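Kasten bin picker: frequently asked questions

What is Kasten?
Kasten is a bin-picking arm I put together in the shared workshop at Flulosstead. It reaches into a metal bin, takes hold of one thing and lifts it out. These are the questions I get by email, mostly from people building something similar.

Do I need that particular bin?
No. Any metal bin with sloped sides will do. Mine is divided in two, and I only pick from the larger part. The paint was worn before I started and I haven't bothered to redo it.

How do you stop the bin from moving?
Bar clamps on the rim. I tried screws first and they were a pain whenever I wanted to change the height. Check the clamps after every 30 picks or so -- they do creep.

What do you put in it?
Household odds and ends. Soft toys are good, and so are glossy plastic things that the camera has trouble with. Mix the sizes. Small items that end up in a corner are the hardest for the gripper to get at.

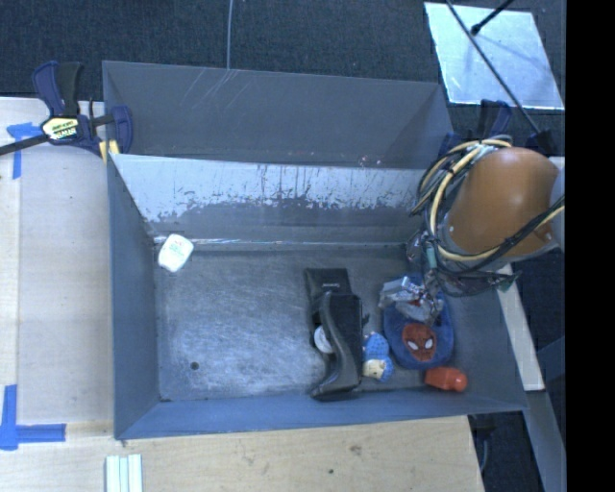 Start with fewer objects than you think you need, and spread them out by hand. Once the arm can manage five well-separated things, let them pile up against each other.

How should I run the cables?
Leave enough slack for the wrist to turn fully both ways, then move the arm slowly through its whole reach by hand and watch for snags. Mine are still messier than I'd like.

What is the tape on the bench for?
Blue tape marks positions, so I can put things back after somebody else has used the bench.

How long does a session take?
A run of 60 picks fills most of an evening, counting the time to put everything back in the bin.

Have you recorded the results?
Yes, over 3,000 attempts so far, kept in a spreadsheet. I'll post it when the column names make sense to someone other than me.

Can I see it running?
Come by the Flulosstead workshop on an open evening. It won't be at the Wurkonville fair in April. The arm is too heavy to cart that far.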